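Support > Returns and Repairs > Board books > Ticket 935

Search tickets Go

Ticket 935: Board book won't lie flat, page edges tacky, corner lifting
Status: Closed
Opened by: Octavian Stoica
Handled by: Afonso Lobo, Plusulholm book repair desk

Octavian Stoica, 9:10 am
Hi! I run the toy and book shelf at the Skorkosari family library and I've got a patient for you. It's one of our thick board books, the one with the big green leaf and the orange sun on the back, and it's easily the most borrowed thing we own (719 checkouts on the old system, and we've had the new one since January). It came back yesterday with three problems:

Pages 5 and 6 are stuck together along the outer edge.
The whole edge of the block feels tacky, like somebody had it out with jam.
One corner of the back cover has started to lift into layers.

I could just withdraw it, but I love this book and so do the kids, and the spine is still great! Can it be saved? I have PVA glue, a bone folder, baking parchment, a white plastic eraser and a stack of heavy atlases.

Afonso Lobo, 9:42 am
Oh, I think it can! Board books are tougher than they look. Before you do anything, a few questions.

Do the stuck pages give at all if you flex them a little? Is the lifted corner clean inside, or is it gray and furry? Any smell? A musty smell changes everything, and I'd stop there and bag it.

Please don't use water yet. The printed side has a coating that puts up with a damp cloth, but the cut edges have nothing on them and they drink it right up.

Octavian Stoica, 10:05 am
No smell at all except a faint hint of strawberry, so I'm sticking with my jam theory. The pages flex and I can see daylight between them for most of the height, it's just a patch the length of my thumb. Corner is clean inside, three layers, a tiny bit fuzzy at the very tip.

Afonso Lobo, 10:20 am
Strawberry is good news. Try this, in this order.

1. Put the book in a zip bag and leave it in the freezer for an hour. Squeeze the air out first. Sugar goes brittle when it's cold and you can often pop it apart.
2. Take it out and slide a folded piece of parchment in from the open side. Work toward the patch with the flat of the bone folder. No knives! If it resists, back in the freezer.
3. Scrape off any crumbs of jam while they're still hard.
4. Let the book come back to room temperature inside the bag, so the damp settles on the plastic and stays off the pages.
5. Clean the tacky edge with the eraser, book held tightly shut, always stroking along the block. If you rub across it you'll fray every page at once.

Leave the corner until last. Glue only goes in once everything else is clean and dry.

Octavian Stoica, 1:30 pm
IT POPPED. I'm so pleased. One hour wasn't enough, so I gave it another 56 minutes (lunch), and the second time it came apart with a little click. A flake of color about as big as a sesame seed came off page 6, in the grass, and you'd have to know where to look.

Edge cleaning is slower. The eraser picks up gray, then pink, then gray again. I've done the long side and the bottom and they feel dry and smooth now. The top still drags a bit near the spine.

Afonso Lobo, 1:48 pm
Wonderful! For the top, cut a fresh corner off the eraser so you've got a sharp edge to get in by the spine. If it still drags, a cotton swab with one drop of rubbing alcohol, dabbed and never rubbed, and keep it well away from the printing.

One more check, and it's the one people skip. Shut the book, lay it face down on the flattest thing you have and look at how it sits. If it rocks, the boards have warped and I'd want it pressed before you glue. Gluing a warped corner just locks the bend in.

Octavian Stoica, 2:25 pm
Used the Borau kit eraser for the top and it worked, no alcohol needed. Then I did the table check.

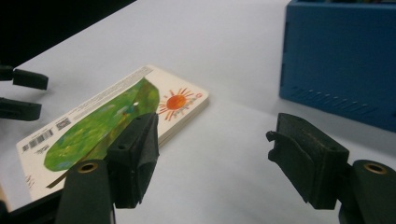 I pushed down on each corner in turn and got no rocking at three of them. The fourth, the lifted one, gives a hair when I press, but I think that's the loose layers and not a bend in the board. Slid a sheet of copy paper at the other corners and it wouldn't go under. Okay to glue?

Afonso Lobo, 2:40 pm
Yes, go ahead. Thin smear of PVA between each layer, put in with a slip of card. Press from the middle of the cover out toward the tip, wipe off what squeezes out, wrap the corner in parchment and put the atlases on top. Eleven hours is my usual for cover corners - overnight, in other words. Don't peek!

Octavian Stoica, 8:15 am, next morning
I peeked once, at closing time. Sorry. This morning it's solid. The tip is a little rounder than the others and slightly stiff to the touch, but there's no gap, and I opened and shut the book a good many times without it moving. It's back on the low shelf next to Mushi, our stuffed mushroom, and has a hold on it already.

I've got two more with chewed spines, if you're up for it. Shall I open new tickets?

Afonso Lobo, 8:31 am
Please do, one per book. For chewed spines I'll need to know whether the cloth is torn through or only the paper over it. Closing this one - lovely work!

Resolution: stuck pages freed by freezing, edges dry cleaned, back corner layers reglued with PVA. Small color loss on page 6, left as is.

Contact the repair desk | © Plusulholm | Back to top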